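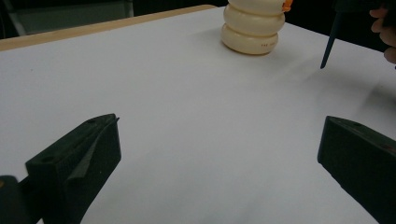 A reader wrote to me that a brush must never stand in its cup with the hair down, not even for one minute. I agree with her, but I still forget it.

2011-02-06. So I am putting my painting table in order before the evening group in Bultport. There are 12 brushes to go through, and almost all of them were left in a drawer since the summer.

My way is simple. Lukewarm water, a little hand soap, then I shape the hair with two fingers and lay the brush flat on a towel. I do not use hot water, it can make the glue weak inside the metal part.
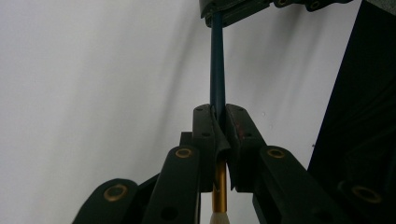 Dark blue handle, gold-coloured metal, cream bristles.

The shop Jiang in Hudby has a good shelf of brushes, if you need to replace some. I was there in February and bought two, although I had promised myself to buy none.

Now the cup. I like a wide opening, so the handles do not push each other.
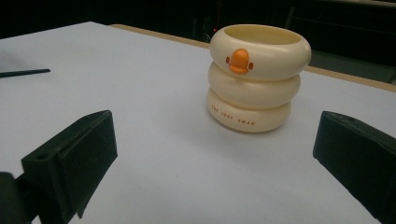 The swan cup, with its small orange beak. I would say it is a duck.

Next I will sort the paper. Does anyone keep the old test sheets? I have a full folder and cannot decide.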